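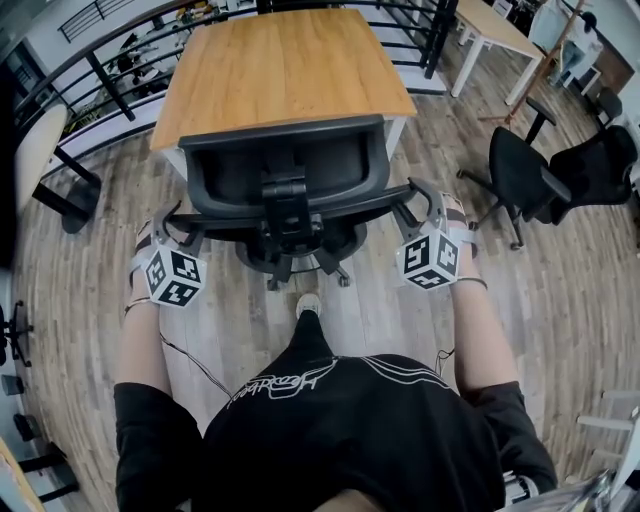 A black office chair at a square wooden table.

Getting Hair and Thread Out of Chair Casters

A desk chair that drags or leaves marks on the floor usually has hair wound around the axles of its casters. Cleaning a full set takes 15 minutes and needs no special tools.

Lay an old towel on the floor and turn the chair upside down so the seat rests on it. Most casters are held in by a plain metal stem. Grip the wheel close to the base and pull straight out. If one is stuck, wrap a flat screwdriver in a rag and pry gently from the side. Casters with a threaded stem have to be unscrewed with a wrench.

Cut through the hair with a seam ripper or small scissors, then pull the pieces out with tweezers. Long hair packs down hard near the center of the wheel and may take two or three passes. An old toothbrush gets the dust off the housing.

Wipe the wheels with warm water and a drop of dish soap. Let them dry overnight before putting them back. Do not use cooking oil on the axles. A small amount of dry silicone spray is enough, and any extra should be wiped off before the chair goes back on carpet.

Push each stem in until it clicks. Roll the chair a few feet in both directions. If one wheel still sticks, check it for a crack in the plastic. Replacement casters are sold in sets, and the stem has to match in both diameter and length, so take an old one to the store.

Reader tip from Mawar Purba: rub a used dryer sheet over the outside of the wheels after cleaning. She finds they pick up less lint from the rug.

Filed under: Floors, Home Office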